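Stamia Youth Soccer: Progress Report to the Lukumay Fund
Covering the spring season through the end of August

Dear friends at the Fund,

Thank you once again for your patience in waiting for this report, which I had hoped to get to you before the summer camp and which then got swallowed up by the summer camp, as I suppose I should have guessed it would. We have had a good season, a busy one, and there is a fair amount to tell you.

Players first. We finished the spring with 124 children registered, spread over nine teams, and the biggest growth was in the under-tens. The older girls' side, which you may remember we nearly had to fold last year, had enough players for every match and even went to Alen for the weekend tournament (they lost the semifinal on penalties and sang the whole way home). Your travel money paid for that bus, and the girls have asked me more than once to pass on their thanks.

On coaching, we promised you two new coaches with their basic badges, and we have three. All three are parents who started out holding the cones. We ran 21 training evenings on the lower field, two fewer than planned, after heavy rain in April left the goalmouths in a sorry state. I would like to make those sessions up in the fall if the light holds.

The field itself is the part I am less happy about. We set aside $2,000 for drainage along the north touchline, and the work has been started but not finished. The contractor in Stikon had a long waiting list, then found an old pipe that wasn't on any plan we own, and the new date is October. The price hasn't changed so far, and I will write to you straight away if it does. In the meantime the little ones are playing on the school side, where the grass is better anyway, though it is a longer walk from the parking lot and we hear about it!

Equipment came in under budget. We bought new balls, two sets of small goals and warm training tops for the under-twelves, and we had $700 left over. With your permission we would like to move that into the boot exchange, which has been much more popular than we expected. Children's feet grow at a terrible rate, and some families have used it twice since March.

For the fall, we plan to keep the same teams, add a Saturday-style fun league for beginners, and get the older girls a second tournament if we can find one close enough.

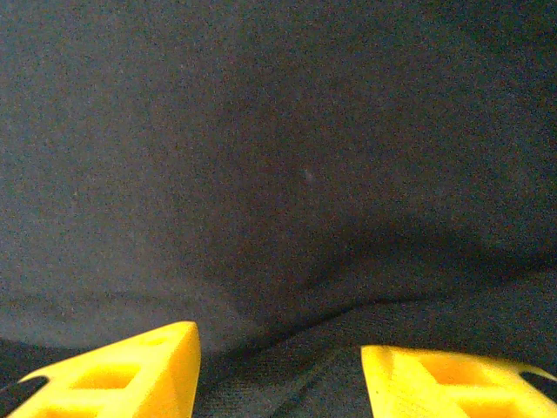
We would also like to have you out to see a match before the weather turns. The under-tens kick off at 9:30 in the morning, there is always coffee, and you would be very welcome to stay for as many games as you can stand.

With warm thanks from all of us,
The Club Secretary
Stamia Youth Soccer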